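Chapter 7
Buying an Arm: How to Read an Offer

Before you read this chapter you should know what payload, reach and repeatability mean (Chapter 3) and be able to sketch a basic cell layout (Chapter 5).

Key terms: turnkey, cycle, intervention, acceptance test, consumables, service tier, demonstration set

Most people who end up responsible for a robot did not design it. They bought it, or their boss did, and the first thing they ever saw of it was a brochure. Engineering courses spend a long time on how arms move and very little on how arms are sold. The gap costs money. In this chapter we take one offer, the Mendden two-arm tabletop kit, and go through it slowly, the way you would want a careful friend to go through it before you signed.

The kit is sold for light handling: picking up household and office goods, putting them on shelves, sorting them into bins. The seller, Taltex, lists three things in the base package. There are the arms with their grippers, a software license, and what the quote calls "task onboarding." The first is easy to inspect. The second can be read, if you have the patience. The third is where buyers get into trouble, and most of Section 7.2 is spent on it.

Start with the headline number. The Taltex sheet says the kit completed 2,703 cycles in testing. It looks like a strong figure until you ask what a cycle was. Did the arm pick up an object and put it where it belonged, or did it run through a motion and return to its start position? Did a person step in? If someone straightened an object between attempts, was that logged? The sheet does not say. A number of cycles with no definition of a cycle tells you that the machine was switched on for a while. It may well be a good machine. You can't learn that from this sheet.

Next, look at the objects. A seller picks the demonstration set, and sellers are not fools. Rigid boxes with square corners and plain sides make almost any gripper look clever. Your own goods will be worse. Paperbacks slide over each other and flop open when lifted by one cover. Soft cases change shape when squeezed, and straps catch on things. A shelf with a lip or a narrow opening leaves the fingers very little room to let go. When you ask for a demonstration, send your own objects, and send the awkward ones.
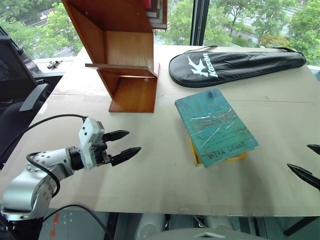
Sorcha Carroll would go further and refuse to sit through any demonstration with a set the seller had seen in advance. She says that when she was comparing the Mendden kit with one from Riedl, both sellers asked for her objects two weeks early, and both arms did beautifully. She then pulled a different book out of her bag, a thin one with a slick cover, and asked them to run it again. One seller tried it and failed. The other said the session was over. She bought from the one who tried.

Her rule is stricter than ours, and it won't suit every buyer. Some goods can't travel in a bag. But notice what she was testing. A failed pick with the seller still in the room gave her something to ask questions about.

Now the money. The Brultthorpe distribution office, whose purchase we follow through the rest of the chapter, was quoted a service tier at 687 dollars a month. Replacement fingertips were outside the tier. So was any visit caused by "changes to the work area," a phrase the contract left undefined. Austra Venckus, who managed the purchase, asked whether moving a table counted. The written reply was that it would depend. She had the clause rewritten before signing, and the new wording is given in full in Section 7.4.

You may feel by now that we are being hard on Taltex. We have read a good many offers while preparing this book, and theirs is more open than most. It gives a payload with the gripper attached, which several others leave out. The questions we put to it should be put to all of them.

7.1 What the word "turnkey" covers

A turnkey system is supposed to arrive ready to work. In practice the word has no fixed meaning, and two quotes that both use it can differ by weeks of labor. The Mendden quote allows 900 minutes of onboarding, to be used within the first month. Divide that by the number of tasks you have in mind, then subtract the time it takes to bolt down the arms and clear the workspace. Write down what is left before reading on. You will need the figure for Exercise 2.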